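# Against the Clear Bin

I bought my first clear bin in March and by the end of that month I owned a closet full of them, so please understand I'm arguing with myself here.
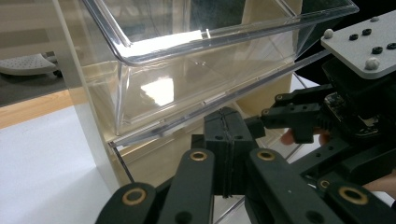

Everybody who writes about getting organized loves a see-through container. You'll find what you need, they say, because it's all right there! And sure, I fell for it too. I stood in the Gasus store downtown holding a Lill bin up to the light like it was a melon. But have you ever tried to read the contents of one under a kitchen light? Glossy plastic throws glare all over the place, a big bright rectangle of it right on the front face, and whatever sits behind the wall comes through a little bent where the panels curve. You can see things through it, just with a wobble. My batteries look like lipsticks. My lipsticks look like batteries.

Then there's the mess itself. A clear bin full of cords is still a pile of cords, only now it's on display. My old gray canvas box held the exact same pile and my shoulders never went up around my ears when I walked past it. I think we mix up seeing a thing and knowing where it is. My grandmother kept buttons in a blue cookie tin with no label on it, and every person in that house could have walked to it in the dark.

And the fingerprints -- good grief. I wipe mine down, put them back on the shelf, and somehow I've left a fresh thumbprint in the process of being tidy. Canvas never did that to me.

I'll give the clear ones this much: they're great in the fridge. Berries, yogurt, the half lemon you'd otherwise forget until it turned to stone. Food goes bad and you want it staring at you. I kept 2 in there and I'd buy them again tomorrow. Same goes for craft beads and anything you pick by color.

For the rest of the house, though, I've gone back to boxes you can't see into, with a strip of masking tape and a marker. The Enero ones with the rope handles are my favorite (they sag a bit after a year, fair warning). The tape says CORDS. The tape says TAXES. I read it, I open the lid, I find the cord or I don't.

The leftover clear bins are stacked in my hallway if any of my neighbors want them. Bring a cloth.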